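Cileck Wrist Recorder: Demonstration Capture Kit for Robot Arms

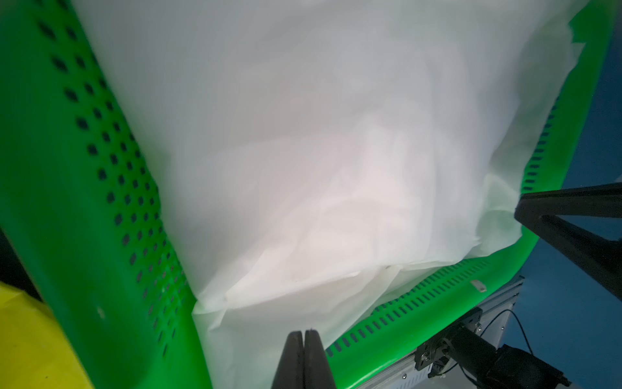
Product notes by Ju-won Wang | Updated 15 May 2018

The Cileck Wrist Recorder is a camera and logging kit for teams that teach robot arms by example. An operator guides the arm through a task, and the kit saves the wrist view together with arm position, finger opening and operator input. Each run is stored as one episode that can be read straight into a training job.

Soft goods are the most common reason customers ask for a wrist view. A thin white sheet in a green basket gives an overhead camera very little to work with once the arm moves in. From the wrist, the folds and both fingertips stay in view as the gripper comes down to the material, and the learning system gets the same close view during training that it will have when it runs on its own.

What is in the kit

Wrist camera with fixed-focus lens
Clamp bracket and spacer set
Logging unit with removable drive
Start/stop foot pedal
3 cables: camera, pedal and arm link
Printed setup card

The gripper is not included. The clamp fits most two-finger grippers with a round wrist flange. If yours has a square flange, order the Figueiredo adapter plate with the kit and we will fit it before shipping.

Recording an episode

Press the pedal once to start and once to stop. Hold it down to throw out the run. The logging unit writes nothing to the finished set until the operator has marked the episode as good, failed or partial. We suggest keeping failed grasps. Many customers train on the good runs only and use the failed ones later to teach the system when to back off and try again.

The drive holds over 300 episodes of typical length for a single-arm pick task. Long folding tasks take more space. A light on the logging unit turns amber when the drive is nearly full, and recording stops cleanly at the end of the current episode.

Getting useful examples with fabric

Change the starting pile between runs. Lift the material out, drop it back and leave it how it lands. If operators smooth it down each time, the examples will all look alike and the trained arm will have trouble with a pile it has not seen.

Turn the basket now and then, and let some of the material hang over the rim in part of the set. Baskets with holes or slots in the walls are worth including if you use them in production, as the pattern can confuse a system trained only on smooth bins.

White material under strong light can wash out. Lock the exposure from the settings page before the first run and check that you can still see the creases on the monitor. Do not change it halfway through a set.

Approach with the fingers closed or open according to your own task, but use the same rule for every operator. Mixed habits show up later as hesitation just above the material.

Mounting

Set the camera so that the fingertips appear at the bottom center of the picture. Tighten the clamp by hand, move the arm through its full reach, then finish with the supplied key. Leave slack in the cable at the wrist. The setup card shows the recommended loop. Run the short calibration again any time the bracket is removed.

Software

Episodes are saved as plain video plus a table of arm readings, with matching time stamps. The February release added batch trimming, so idle time at the beginning of each run can be removed in one step. It also fixed a fault where the pedal was ignored after a drive swap.

Ordering

Part 307 is the single-arm kit. The two-arm kit has a second camera and a shared clock, and carries the same part number with the suffix D. Both ship from our Mirumstead shop within 4 working days. Repairs and bracket exchanges are handled at Gundarcombe. Please include the serial number from the underside of the logging unit with any repair request.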